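Planner picks low-clearance grasp on thin objects in clutter

Simulation and Planning > Grasping
Thread open, 7 replies

plarkow_dev
I'm running pick tests in sim with a seven-axis arm and a parallel-jaw hand, overhead view, gray ground plane. Grasp candidates come from Dillex, trajectories from Eren, both on default settings apart from the collision margin. Objects are a spatula, a sponge, a marker, an apple and one very small red item.

The apple, sponge and marker plan without trouble. The spatula is the problem. Of 1,000 seeded runs with the spatula as target, 61 end with a fingertip in contact with the paddle before the close command is issued. The planner reports each of those trajectories as collision free.

Renders of the arm over the objects:
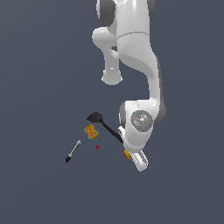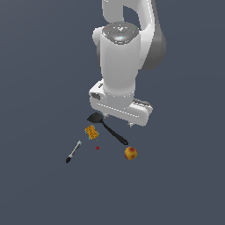 Collision margin is 2 mm. Raising it to 6 mm clears the early contacts, but then most grasps on the handle are rejected as infeasible and the planner times out. I would like to keep the smaller margin and find out why the check passes when it shouldn't.

tessellate
Which geometry is Eren checking against? If the spatula is loaded as a single convex hull, the hull fills in the space between the paddle and the handle, and every distance you get near the neck is wrong.

plarkow_dev
Convex decomposition, not a single hull. I overlaid the pieces on the visual mesh and they match along the handle. I didn't look closely at the rim of the paddle.

kdtree_ghost
tessellate's hull theory would give the opposite symptom. A hull that is too big rejects good grasps. It doesn't let bad ones through. A false pass means the checker's geometry is smaller than the simulator's, or the checker isn't looking at that pair at all.

Check the allowed collision list. Dillex marks the target as allowed against the fingers for the final approach segment, and that exemption covers the entire target body. You want contact with the handle, but you have also permitted contact with the paddle.

tessellate
Fair on the direction of the error. I still wouldn't trust a decomposition on something that flat. Ours used to drop slivers below the volume threshold, and a thin rim is the first thing to go. That makes the checker's geometry smaller, so it fits your own argument.

plarkow_dev
Dumped the list. The exemption is there and it starts at the pregrasp pose, which is a lot earlier than I assumed. I split the spatula into two links with a fixed joint, handle and paddle, and exempted only the handle.

Same seeds, same 2 mm margin: 6 early contacts left. All 6 are at the rim of the paddle.

kdtree_ghost
Then the remainder is tessellate's slivers, or you are stepping over it. What is the edge check resolution? With default joint interpolation the fingertip can travel farther between two checked states than the paddle is thick. Use continuous checking on the last segment only. Turning it on for the whole path is too slow to be useful.

offbyone_arm
I disagree with splitting the object. It works for one spatula and it does not scale to an object set you didn't model yourself. We run Daterura on top of Eren and handle this with contact regions on the grasp itself: each candidate carries the patch it is allowed to touch, and everything else on the target stays in the check. No changes to the asset.

kdtree_ghost
That is cleaner if the grasp generator gives you patches. Dillex gives you a pose and a width. Someone has to write the projection from finger pads to surface, and it has to be right for concave parts.

offbyone_arm
It's a ray cast from each pad along the closing direction, plus a radius. Ours is a short file. The concave case is a real limitation — mugs still need a manual patch.

plarkow_dev
Lowered the volume threshold first and nothing changed, still 6. Continuous checking on the last segment brings it to zero, with a planning time increase I can live with. So the rim contacts were the step size.

I'll keep the split links for this test and try the ray cast before adding more objects. offbyone_arm, does your version expect pad frames at the fingertip or at the pad center?

offbyone_arm
Pad center, z along closing. If your frames are at the tip, put the offset in the hand config and leave the cast alone.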